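About the Vovcombe Robotics Club

Vovcombe Robotics Club is a student club for grades 9 through 12 at Vovcombe High School. We meet on Tuesdays and Thursdays after the last bell in Room 17, and on Saturday mornings in the month before a competition. Any student at the school can join. There is no tryout and no grade requirement, and most members had never written a line of code before their first meeting.

How the club started

The club began as a lunchtime group that built line-following cars from kits. The cars were slow and the tape on the floor kept peeling up, but enough students came back each week that the school gave the group a room and a small budget. The following August we moved into Room 17, which used to be a drafting classroom. We still use two of the drafting tables. The tilting tops are handy for wiring.

We now have 39 members. They are split into four teams, and each team has its own projects and its own shelf in the storage closet. Students pick a team in the fall and can switch once, at winter break.

The four teams

Build works on small wheeled robots and the parts that go on them. Members learn to measure, cut, drill and solder, and they keep the parts list up to date. New members on this team spend their first weeks taking apart and rebuilding a robot from the year before.

Drive handles the code and controls for the robots that Build puts together. They work mostly in Python. Students on this team also run the practice field and are in charge of batteries – charging them, labeling them and pulling the bad ones.

Sim programs robot arms in simulation. The team started when we could not meet in person and needed something that students could work on from home. It was meant to last one semester. Enough people wanted to keep going that we made it permanent.

Records keeps the notebooks, takes minutes at design reviews, and puts together the written part of each competition entry. This team is a good fit for students who like to write or draw, and it is the one that always needs more people.

More about Sim

A lot of visitors ask about the Sim team, so we have given it some extra room on this page. The main project is called Inard. It is a set of tabletop tasks for a robot arm, all done in a simulated room on the computer. The arm has to reach for an object, close its fingers on it, lift it, and put it down somewhere else. Students write the program that moves the arm and then run it many times with the objects in different places.
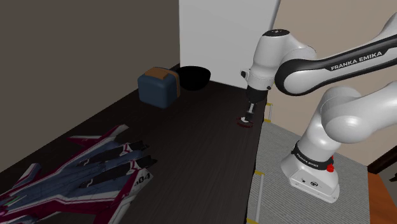

Small objects are harder than big ones. If the fingers come in a little too high, they close on nothing. If they come in too low, they hit the table. Students spend a lot of their time on the last short stretch of the reach, and they learn a fair amount of geometry along the way, most of it on the whiteboard.

Each program is run 80 times before it goes into the team's records. The number of good grasps is written down along with the version of the code, and a student who did not write the program checks the log. A run where the object is picked up and then dropped counts as a failure. We had long arguments about that rule, and it stayed.

Sim work does not need a powerful computer at home. Members who want to work outside of meetings can check out a club laptop for the week. Laptops are due back by the start of the Tuesday meeting.

Competitions

We enter two events each year. The Skarkari Challenge is held in the spring and is for wheeled robots. Build and Drive carry most of that work, and the whole club travels to it on one bus. The Bhattacharjee Cup is in late fall and has a simulation division, where teams send in their code and a written report. Sim and Records work on that one together.

At our last Skarkari Challenge we finished in the middle of the standings. Our drive code held up well, but a loose motor mount cost us two matches. The mount has been redesigned and Build is on its third version of it. In the Bhattacharjee Cup, the judges asked us for more detail on failed attempts, so the new report has a full section on them, with a table.

What members are expected to do

Come to at least one meeting a week. Sign in at the door. Wear safety glasses at the bench, even if you are only watching. Put tools back on the board where the outlines are. Save your code to the shared drive before you leave – work kept only on a laptop desktop has been lost more than once.

Dues are $17 a year, which covers a club shirt and entry fees. Students who need the fee waived can ask either faculty adviser, and the request stays private.

Joining

Stop by Room 17 during any regular meeting. You do not need to bring anything the first time. A current member will show you the four teams, and you can sit in with each one before you choose. Permission forms are on the hook inside the door and at the front office. The form needs a parent or guardian signature before you can use the bench tools, but you can start on Sim or Records without it.

Parents are welcome at the open meeting at the end of each semester. The date is posted on the school calendar.

Page last updated November 23, 2021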